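Building a Home Robot Arm
Session 4 notes: planning a reach in simulation
Tolham shared workshop, evening group
Notes by Apostolos Chrysikopoulos

Last session we finished wiring the base and checked the joint limits. Please keep the motors unplugged this week. All the work is on the laptop, using the kitchen model.

4.1 Setting the base

Measure your own worktop before you place the arm. Mine has a clear strip 415 mm deep in front of the coffee machine, and I use that figure below. Put the base position into the settings file in millimetres, then load the model and check that the arm starts clear of the cupboards.

4.2 The approach

Split the reach into two moves. The first is quick and stops 96 mm short of the target. The second is slow and runs in a straight line, with the gripper held level. Use 20 per cent speed for the second move – you can raise it later, once the path is sound.

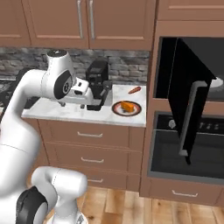

If the elbow swings out too far on the first move, add a waypoint above the worktop and run it again. Don't try to fix it by shifting the base. Prodromos Christodoulou lost most of an evening that way and had to measure everything again.

Doors need their own collision shapes. A door modelled only in the closed position will not stop the planner from sending the arm through it when it is open. Add both positions and test each one.

4.3 Before next time

Run the full reach 70 times with small random changes to the target position. Save the log and mark every run where the planner gave up or a joint came close to its limit.

Bring the log and your settings file. We start on grip force next, so bring an empty paper cup as well.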